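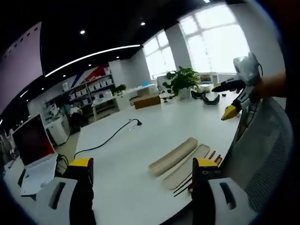

Viewing-day walk-round for the Whitcombe flat, second floor, two bedrooms

Checked Aug 4, 2018, and what a pleasure this one was! The lettings office at Ivness wanted every room gone through before the first viewings, so I started at the front door and worked inwards with the usual sheet. Buyers and tenants notice surfaces before anything else, and a plain white table in a bright room shows how far good light goes, so please keep the kitchen worktop as clear as you can and get those blinds right up.

Entrance and stairs
Front door closes and latches: OK. Lovely solid thunk.
Handrail firm: OK at the bottom, slight wobble by the top bracket. Two screws needed.
Stair light: OK — comes on quickly, stays on long enough to find your keys.
Doormat flat: NO. One corner curls up and will catch a heel. Swap it.

Kitchen
Smoke alarm tested: OK, and very loud indeed!
Sockets and switches: 6 checked, all sound, one faceplate a bit yellow.
Window opens and locks: OK. Key is on the hook, please leave it there.
Under the sink: dry, no smell. Someone has relined the cupboard and done it beautifully.

Living room
Radiator fixed to wall: OK.
Balcony door: sticks in the last inch. Lift the handle as you pull. Ask Orkotstead to plane it before October.
Balcony rail: OK, no movement. Great view over the allotments, do take people out there.
Floor: one raised board near the door, marked with tape.

Bedrooms
Window restrictors: OK in the front room, MISSING in the back. Must be fitted before any family viewing.
Wardrobe fixed to wall: OK.

Bathroom
Extractor: OK, just dusty.
Hot tap: runs hot fast, so warn people with little ones.
Sealant: fresh and very neat.

Paperwork
Gas record: in the blue folder.
Plurkitik key safe: working, code changed.
Meter cupboard key: tag 224, back in the drawer.

Still to do: restrictor, doormat, handrail screws, balcony door, floorboard. The first three can be done in a morning. Such a cheerful flat, I'd happily live there myself. Send me a note when the restrictor is in and I'll come back to sign off the back bedroom.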